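**Handout 6: Missed closes on cloth**
21 Mar 2024

Read before the lab. Bring your copy of the fault log.

The task was cloth pickup with a two-fingered gripper, 576 attempts in all. The controller reported "object held" on attempts where the fingers had closed on nothing. It went on to the lift and place steps and logged a success each time.

The fault was in the threshold. Grip was inferred from motor current alone, and the limit had been set using stiff parts. Thin cloth gives a reading very close to that of two pads touching.
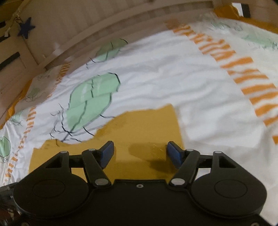
Ajith Kartha objected in the review that raising the current limit would only hide the fault, and he wanted finger position checked as well. The Lerari group tried his version in May and kept it.

For the lab:

- Log current and finger position at every close.
- Wait 500 ms after the close before reading either one.
- Stop the arm on any disagreement. Do not retry automatically.
- Keep hands clear until the stop is confirmed on screen.

Problem 2 uses the Lornbridge log, starting at line 3,314.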